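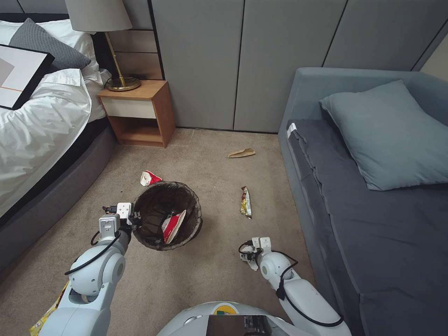
Bedroom with beige carpet, bed, sofa bed and nightstand.

Sleepers wanted for a pillow study – doubters preferred

Vamow sells a pillow that is supposed to cut the time it takes you to fall asleep. The company says so on the box. I have read the 730 customer reviews behind that claim and I don't believe most of them, so we are running our own test in Nicholas.

We need 40 adults who sleep badly at least three nights a week. You will use two pillows for two weeks each, at home, without being told which is which, and fill in a short sleep log every morning. No wristbands or apps. I have yet to see one that can tell sleep from lying still.

You can't take part if you work nights, have a baby under one, or have ever been paid by a bedding company. Please don't apply hoping for a cure.

Pay is $3 a log, plus a gift card at the end – even if you hated both pillows. Vamow is not paying for any of it and will see the results when everyone else does, in November.

Write to Houda Bennani, Room 3033, Buten Building. Questions about the method go to Haruna Ichikawa.

Posted 2019-04-02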